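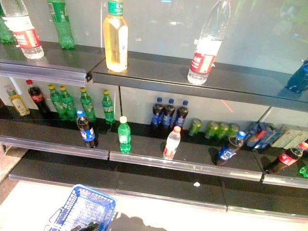
FOR IMMEDIATE RELEASE

Flulness Publishes Results of Its Robot Grocery Run, Including the Bad Parts

Hand and controller trial measured 168 attempts at buying a soft drink

HUMVILLE, June 2026 — Flulness, which tests robot hands and the software that bosses them around, today released the full results of its first retail handling trial. The trial compared two controllers running the same robot with the same pair of black multi-fingered hands. The job was to take drinks from a shelf and put them in a shopping basket, a task most people learn before they learn to spell.

Of 168 attempts, 121 ended with the right bottle in the basket. Flulness is aware that a shopper with this record would be asked to leave.

The company had planned to announce the results in April. It then read them, and spent some time checking the math.

Two controllers, one basket

The first controller, Sosholm, plans a whole reach before the arm moves. It looks, thinks, commits, and is not easily talked out of its decision. The second, Mangundap, corrects itself the entire way to the shelf, in the manner of someone parking a large car. Each was given the same share of the attempts and the same time limit.

Bottles were offered standing up, leaning and lying on their sides. Upright bottles gave neither controller much to complain about. Leaning bottles were another matter. Sosholm tended to aim for where a sensible bottle would have been, and Mangundap got there in the end but sometimes used up its time allowance being careful.

Bottles on their sides were the reason for holding the trial at all. A hand coming down from above has to get its fingers around the body of the bottle without sending it along the shelf, and a clear rail at the shelf front leaves less room for the wrist than the drawings suggest. Mangundap did better here. Its small corrections near the end of the reach let the fingers settle before they closed.

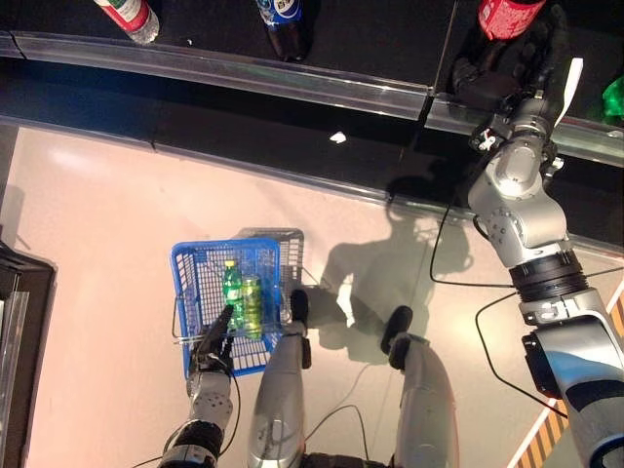 What the other hand was doing

Most gripper comparisons use one arm and bolt everything else to a table. Flulness had the robot bring its own basket. With the left hand holding the handle, the right had to reach, grip and return while the load on the other side kept changing. Every drink added to the basket shifted the balance a little, and both controllers had to be retuned for it after the first round.

"We had a lovely grasping score until we asked it to carry something," said Veronika Riedl, who ran the trial for Flulness. "Then we had a different score, and I would call that one the real one."

The trial also covered placing the basket on the floor and adjusting the grip with both hands. Here Sosholm earned its keep. Planning the two arms together kept the hands from arguing over the same stretch of rim, and it finished this part faster than its rival. Mangundap's constant corrections, so useful at the shelf, had a way of turning into a polite tug-of-war with itself.

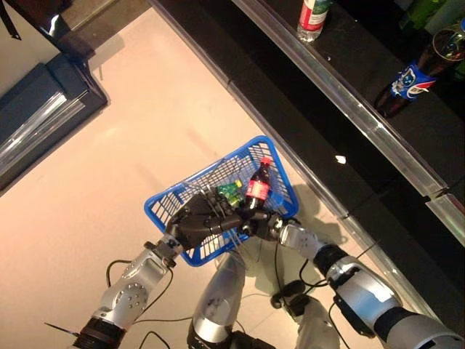
Tegwen Penry would like to see the two-handed part given more weight in the next round — a missed bottle costs one bottle, Penry argues, while a dropped basket costs the whole trip. Marius Cârstea disagrees, and holds that a robot with an excellent grip on an empty basket has not done any shopping. The published results list the two scores separately so that readers can take sides.

What happens next

Flulness will run 3 more rounds in Humville using the same hands. The first will pair Sosholm's two-arm planning with Mangundap's approach to the shelf, assuming the two can be persuaded to share a computer. Later rounds will try a different wrist and a second camera position.

The results, the controller settings and the complete list of failed attempts are available on request from Flulness. The list of failures is the longer read and, in the company's view, the better one.

Press contact: Vasilică Radu, Flulness, Humville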